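Scooping goldfish in the kitchen

Jan 10, 2024

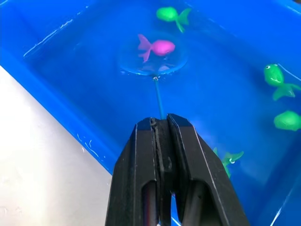
Pink one at the scoop, four green ones still to go.

I have a new favourite toy and I am far too old for it. It's the goldfish scooping game, the sort you get at summer festivals in Japan, only with rubbery toy fish in place of live ones, so no poor creature ends up living in a jam jar on my windowsill. You get a little round scoop on a thin handle, you get a tub of water, and you try to lift the fish out. Simple! I played it for most of Sunday afternoon and my sleeves still haven't forgiven me.

Inês Cardoso brought a set to my birthday last year as a silly extra with the real present (a very nice teapot, sorry Inês, the fish won) and I've been meaning to write about it ever since. We set it up on the kitchen floor that night, and Arnaldo Abreu, who had said he was leaving at ten, was still kneeling over it at midnight.

The blue tub is my own addition. I started off with a white washing-up bowl and it was all right, but the colours come up so much better on blue. That pink! And the green ones look positively tropical. I also love how the clear scoop more or less vanishes once it's under, so you're half guessing where the edge is. It makes the whole thing harder, and I think it makes it better.

A few things I've picked up, if you fancy a go:

Keep the water shallow. We filled it nearly to the top the first time and most of it went under the fridge.

Go in at a slant and come up under the head. The tails are lovely and frilly but they flop over the side and drag the fish straight back in. I lost a beauty that way on my last turn and Arnaldo was unbearable.

Don't chase. If you push the scoop along you make a little wave and the fish rides off on it — much nicer to slide the scoop in, wait, and let one drift over.

Our house rules are a 30 second turn, one hand only, and 3 turns each. A fish that lands on the floor doesn't count, though we've had long arguments about one that landed in a slipper.

Traditional scoops have thin paper stretched across them which tears when it gets soaked, and I want to try those next. I've seen packs of 80 for sale, which sounds like plenty until you remember how my friends play. Marin Dimitrov reckons he can make some out of wire and tissue. We'll see! He also said he could mend my toaster.

Anyway, if you've got a tub and a floor you don't mind mopping, do try it. I'm having people round again in February and the fish are coming out before the food this time. Somebody bring towels.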